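The Cusevari Letter

The letter from Cusevari came to the plant at 7:40 in the morning, and by eight the export manager had read it four times. It was one page long. It said the company would no longer buy pump seals from Rallex after August, and it thanked Rallex for 17 years of business.

She put it in her bag and went down to the floor. The second shift of the old schedule used to overlap with the first at that hour, and the aisle would be full of people changing shoes. Now there was one shift. She walked past the molding presses and the wash line to the shipping office, where the dispatcher was eating a roll over his keyboard.

"How much goes to Cusevari?" she asked.

"This month?"

"In a year."

He wiped his hands and looked it up. "Two hundred fourteen pallets last year. Why?"

"I wanted the number."

He looked at her and then wrote 214 on a yellow slip and gave it to her, though she hadn't asked for it in writing.
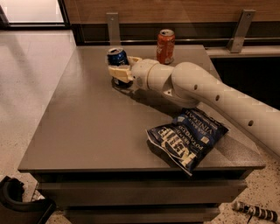

She had been hired to sell abroad at a time when everyone at Rallex thought that meant Canada. The founder was still alive then, and he kept a globe in his office with a crack through the Pacific. He told her to pick a place. She picked the Adriatic because she had two years of the language from her grandmother and because the trade desk at the state office had a list of buyers there that no other company in the county had asked for. Cusevari was the second name on the list. The first never wrote back.

The founder's son ran the company now. He was in a meeting until ten, so she sat in the hall outside his office and did the sums on the back of the yellow slip. Without Cusevari they could run four days a week. Without Cusevari and with the new duty on rubber compound, they could run three. She did it again with a better price on compound and got four once more.

At ten he let her in. He read the letter standing up.

"It doesn't say why," he said.

"No."

"Is it price?"

"They would have asked for a price first. They always ask for a price."

"Then it's Iltora."

Iltora made seals in three countries and had opened a warehouse that spring two hours from the Cusevari yard. She had seen the announcement and had sent it to him with a note. He had not answered the note, and neither of them brought it up.

"You should go over there," he said.

"I can go tomorrow."

"What would we offer?"

"I don't know yet. What can we offer?"

He sat down and thought about it. Outside, a truck was backing up to dock two, and they both waited until the beeping stopped.

"Five percent," he said. "Don't start with it."

She flew out the next night and got in the following afternoon. The town had one hotel she liked, the Babić, which had a bakery on the ground floor and rooms above it that were warm all year. The woman at the desk remembered her and gave her the corner room. The elevator was out of order, so she carried her bag up herself. She ate a cheese pie sitting on the bed and read over the order history, all 39 pages of it, until she fell asleep with the lamp on.

The purchasing director met her at the yard gate in the morning. He was close to retirement and had gotten thin. He shook her hand for a long time and walked her around the sheds, which he had done on every visit, though nothing in them had changed but the paint on the doors. Then he took her up to the room where they had always done business and poured two coffees.

"Is it Iltora?" she asked.

"Yes."

"Is it the price?"

"The price is a little better. Four percent." He turned his cup on the saucer. "It is the boat. Your boxes are six weeks on the water, and sometimes nine. Last winter I had a crew sitting for eleven days over a box of seals I could have carried under my arm. Iltora sends a van."

She had come with five percent and she could see it was no use to her. She offered it anyway – it would have been wrong to take it home unspoken – and he wrote it down politely.

"What if we kept stock here?" she said. "In your shed. You pay when you open the box."

"Your boss agreed to this?"

"Not yet."

He smiled at that. He said it was a good idea and that he would have liked it very much two years ago.
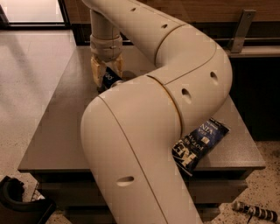 She called the founder's son from the bench outside the gate, where it was three in the morning for him, and he picked up on the second ring. She told him about the boat and the van. He asked if the five percent had helped and she said no. He was quiet, and then he asked what kind of day it was there, so she told him: gray, with no wind, and a crane standing idle over the water. It was a pale crane, cream-colored, the same shade as the robot arm reaching over a dark gray countertop in a picture, and it bent back down toward the near side of the dock. He said he would look at the cost of keeping stock abroad. She said to look at it for the other buyers too, the small ones, before Iltora got to them. He asked her how many there were.

"Six," she said. "I can see four of them by the end of the week if you let me keep the car."

"Keep the car," he said.

She went back to the Babić and paid for the room through the end of the week. The woman at the desk said the elevator would be fixed by then. Upstairs she took the Cusevari letter out of her bag, flattened it, and put it at the back of the order history. Then she got out the list of buyers and started calling from the top.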